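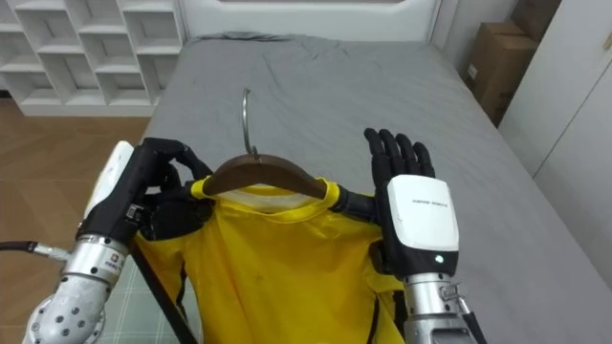 Grollarine is a home-built humanoid robot for work with clothes, developed by members of Prikine, a shared workshop in Clirnard. The project began in January as a simple test stand for a single arm and was later extended to a full body with two arms and two legs. Each arm ends in a black hand with jointed fingers. A white module is fixed to the back of the hand, and on the right one a small green light is placed near the lower edge. The forearms have silver metallic housings, and the cable of the left arm is plugged in at the side, where it can be reached without opening the cover. A shirt on a wooden hanger is the usual test object, as the hand must close over wood and fabric together.

Main page – Contents – Recent changes – Search

Construction

The robot was assembled during 11 months of evening work. The parts list has 342 entries, of which 80 were made in the workshop itself. The control program is called Samir and was written by the same group. It is now in its seventh version, and earlier versions are kept in the archive of the workshop.

Test room

The first trials took place at the workbench, but a bench does not behave like furniture, so the work was moved to a bedroom with a bed, a wardrobe and a clothing rack. A platform of pine boards with two levels stands beside the bed.

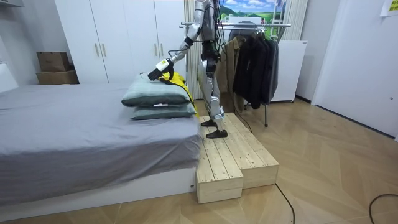 Grollarine on the pine platform, with the gripper on a yellow garment at the pillows.

Cables remain a known weak point of the design. Some of them lie across the floor of the test room, and the builders plan to lead them under the boards. A second open question is the wrist – its cover must be taken off for every adjustment of the fingers.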